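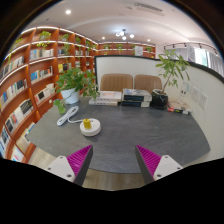 Re: sample clearance on the Wandier reissue

I read the whole thread before answering, so apologies if some of this repeats what was said on Monday. Quoting the part I want to reply to:

> The label says the master side is cleared and we can go ahead and press.
> As far as I know the loop on track four came from a library record that
> Iscombe put out, and we paid them a flat fee in 2000. I have the receipt.
> Do we need anything else from the publisher, or is the fee enough? The
> plant wants the paperwork before they book us, and we are only making
> 908 copies.

The receipt helps but it does not answer the question. A sample has two sides, the recording and the song underneath it. The fee you paid Iscombe may have covered both, since library companies often own both, but it may have covered only the recording. You have to find the license itself. The receipt only shows that money changed hands.

When you find the license, look at three clauses. First, the term. A lot of flat fee deals from that period ran for a fixed number of years and then lapsed, and a reissue after that date is a new use. Second, the formats. If it says "compact disc and cassette" and stops there, vinyl is not covered and neither is streaming. Third, the cap on units. We had one on the first Brisance record that allowed 4000 copies across all formats, and we only noticed when the repress was already at the plant. It cost us more to fix than the original fee.

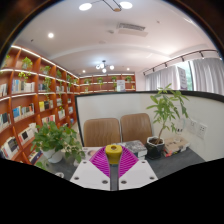
Page last changed: May, 16:08

On the publisher: the label telling you the master is cleared means just that. They have no say over the song unless they also administer it. Write to whoever collects for the composition now. Iscombe's catalog may have changed hands since you bought the license, so check the writer and publisher entries with the performing rights society before you write to anyone. If the entries show a share for somebody you have never heard of, stop and find out who that is before you press.

The size of the run does not matter for this. 908 copies needs the same permission as a big run. It may get you a better price, and it is worth saying in your first letter how many you are making and that there is no second pressing planned.

Somebody further up the thread suggested replaying the loop instead. That gets rid of the recording side, but the melody and chords still belong to whoever wrote them, so you would still be writing to the publisher. We did this for the Ko single — hired a bass player for an afternoon, matched the tempo, and then paid the publisher a share of the song anyway. It was still cheaper than licensing the master. In your case the master is supposedly done already, so I would not bother.

Also check the credits on the old sleeve against the registration. On ours they did not agree, and the royalties for one track had been sitting unclaimed because the society had two versions of the title. If you are printing a new sleeve anyway, fix it now and send the society the correction at the same time.

As for the plant, ask them what they will accept. Ours took a signed form saying we held the rights, which puts the risk on you and proves nothing about the sample. I would not sign it until the publisher has answered in writing.

I still have the letter we sent for the Brisance repress and can post it to the list with the amounts taken out. It is one page.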